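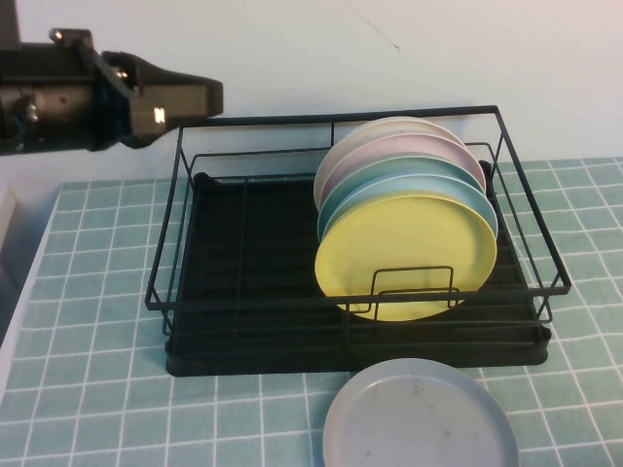
有位读者留言问我，这种“桌面餐具套件”买回来到底能不能直接训，还是说又要自己补录一大堆，最后等于花钱买了个盘子架。问得挺扎心的，我头一个月也是这么嘀咕的，所以干脆把 README 重写了一遍，把套件怎么样、数据怎么样都放在一起说。

分类：机器人套件 > 桌面操作 > 用后记
打印本页 | 用电子邮件发送
分享 37 · 评论 12

Lulo 餐盘归架数据（README / 数据卡）

先交代一下名字，免得搞混。Giltby 是卖套件的，里面有场景道具、标定板、相机支架和一年的文档更新。Alby 是他们配的录制软件，装在本地跑。Lulo 是我给自己这份数据起的名字，跟厂家没关系，出了问题别去找他们，来找我。

套件我付了 2000 元，机械臂和相机都是手头原来就有的，不算在里面。臂是黑色的，臂身上印着 PIPER，Alby 认得出来，接上以后改了两行配置就能动。

任务

就一件事：盘子和沥水架。盘子是几种浅颜色的圆盘，架子是黑铁丝的，下面带一个黑托盘，桌上铺浅绿格子布。每条数据围绕一个盘子来做，把它从桌面送进架子，竖着放好，夹爪退开，结束。听着简单吧？我原来也觉得一个下午就能录顺，结果光是“竖着放好”四个字就改了三版判定标准（第一版写得太松，盘子歪靠在邻居身上也算过）。

目前的标准是：盘子松开以后自己站住，不压住旁边的盘子，夹爪离开时没有再碰到它。三条都满足才标成功。

数据里有什么

原始录制 1141 条，人工看过一遍，剔掉 169 条，多数是录到一半我自己按错了键，还有一批时间戳对不上。剩下的都在 train 和 val 里，划分方式写在 split.json，想自己重划的随意，脚本也给了。

每条包含固定机位视频、腕部视频、关节角、夹爪开合量和一句中文指令。指令我故意写得不统一，有“把黄盘子放到架子上”，也有“黄的那个，收一下”，反正人平时就是这么说话的。训之前如果你想要整齐的，instruction_clean 那一列可以直接用。 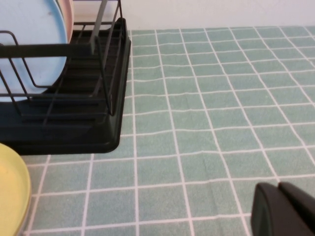
格子布我后来是真喜欢。一开始嫌它花，想换成纯色的，跑了几轮发现查标定特别方便，哪天支架被碰歪了，翻一下当天第一条视频，对着格线看几眼就能看出来。缺点也有，布会起皱，起皱的地方线是弯的，所以千万别拿它代替标定板用！标定还是老老实实走 Alby 里的流程。

套件哪里好

支架。没想到吧，我最满意的是支架。拧紧以后连着录好几天都不用重调，锁扣的手感也扎实。文档写得也细，从开箱到录出第一条我花了一个晚上，中间还去吃了顿饭。

录制软件的回放也顺手，两路画面对齐着拖，标失败原因的时候省了很多力气。快捷键能自己改，这个要夸一下，默认那套我实在按不惯。

套件哪里不好

线。腕部那根线走法在文档里只有半页，我自己试了好几种绕法才不勾架子。我的建议是活动余量留够，先用手带着臂把整个行程走一遍，再扎扎带。

还有 Alby 导出很慢，录制多了以后，导一次够我泡两回茶。视频压缩选项藏在高级设置最下面，默认关着，没打开的话硬盘会哭。我把处理好的那份传上来之前降过分辨率，原始分辨率的另放了一个包，需要再下。

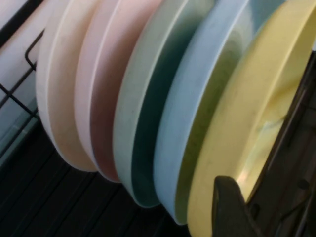 再说失败的那些数据。我没有删，单独放在 failed 目录，每条带一个原因标签：没夹住、插偏、碰到邻盘、松手后倒下、其他。“其他”这一类比较杂，老实说有几条我看了两遍也不知道该归哪儿，谁愿意帮忙细分，提个 PR 我请你喝汽水。

碰到邻盘这一类我个人觉得最有用。盘子在架上挨得近，从腕部视角看过去，边缘一层叠一层，模型很容易对错缝。我拿其中 700 条成功数据先训了个小基线，空架子的时候还行，架上一满就开始犹豫，在上面晃来晃去。加了失败片段做对比以后有改善，不过我只跑了两个随机种子，不敢说死，曲线在 logs 里，大家自己看。

怎么用

下载解压之后，先跑 check_files.py，缺文件它会报出来。然后打开 preview.ipynb 随便翻几条，看看画面和动作对不对得上。夹爪开合量我归一化到了零和一之间，一是全开，跟 Alby 的原始导出刚好相反，从旧版本升上来的朋友注意，我自己就栽过一次，训了一晚上，夹爪该合的时候全张着。

坐标系以机械臂底座为准，单位是米和弧度。固定机位的外参在 calib 目录里，按录制批次分文件，别混用。

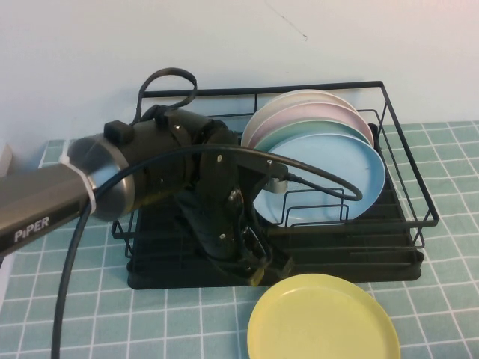

Stetsiuk
数据整理 / README 维护
更新于 2026年6月27日，星期六

已知问题我接着列在这儿，省得大家重复提。第二批里有一小段固定机位曝光偏亮，白色盘子和墙快要分不开了，我留着没动，想练鲁棒性的可以拿去用，不想要的按 batch 字段过滤。指令里有几处错别字，知道，懒得改。腕部视频每条开头几帧会卡一下，训练的时候跳过去就行，加载器里默认已经跳了。

适用范围也说一句：只有一张桌子、一个架子、一种布，换到你家厨房肯定要补录。拿来练预训练后的微调、试抓放策略、查录制流程都合适，直接上产品就别想了。盘子以外的餐具一条都没有，叉子勺子我试过几次，太折腾，下次再说。

那到底值不值得买？手上已经有臂、有相机，又懒得自己拼场景的，我觉得值，省下来的时间能多录好几批。要是你动手能力强，支架自己能做，那买盘子和架子的钱花得确实有点冤。回到开头那个问题，我的答案是能直接训，但补录跑不掉，按你自己的桌子补就好。

许可：数据仅限研究和教学，转发请带上这份 README。脚本随便改。

反馈走 issue，附上批次号和条目编号，光说“第几个视频不对”我真的找不到。

标签：餐盘归架，桌面机械臂，套件体验，数据卡
打印本页 | 用电子邮件发送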